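So I went back to Orthorpe on Tuesday for the alumni evening, my first time on campus in nine years! The parking lot by the library is gone (dorms now, 169 beds) and the old cafeteria has turned into a tutoring center that stays open until 2 a.m. I would have lived in there.
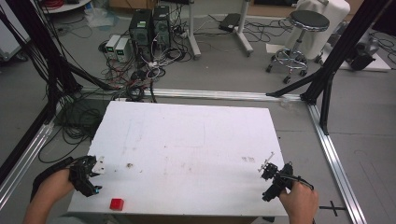 Small red cube, well-used white board.

Veronika Wyss gave the budget talk and took questions for ages - mostly about tuition, which goes up again next fall. Florian asked about the night bus to Cletow and got a "we're looking at it." Same answer we got as sophomores. I signed up for the mentoring program on my way out.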